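Chapter 2
Looking After the Hand-held Gripper

By the time you reach this chapter you will have had your Keto pair out of its case and tidied at least one table with it, and I hope you enjoyed yourself! Now we come to the quieter business of keeping the jaws in good order — a job our workshop at Priner gives 16 minutes each morning, before anyone has finished their tea.

We shall start with the ribbed pads, then go on to the pivots and the handle.
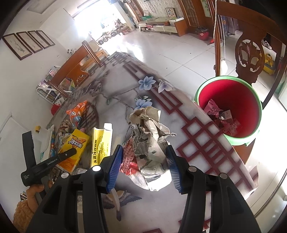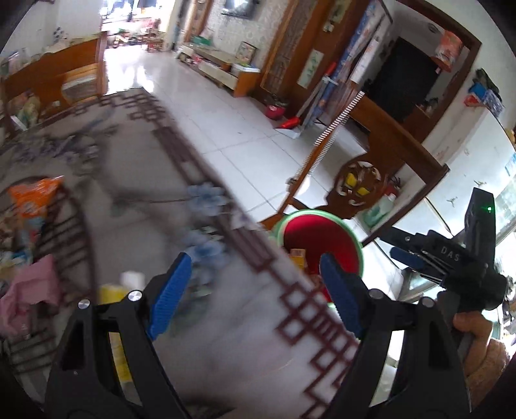 Figure 2.1. Hand-held grippers in use in a home. Both views show the blue pads and the round silver fittings on the jaws.

Wipe each pad along its ribs with a barely damp cloth, and do take your time over it, for crumbs and dust love to settle in the grooves. Then open and close the jaws 30 times, slowly, listening for any click or scrape at the joints. If you hear one, make a note of it and turn to page 62, where we take a stiff jaw apart together.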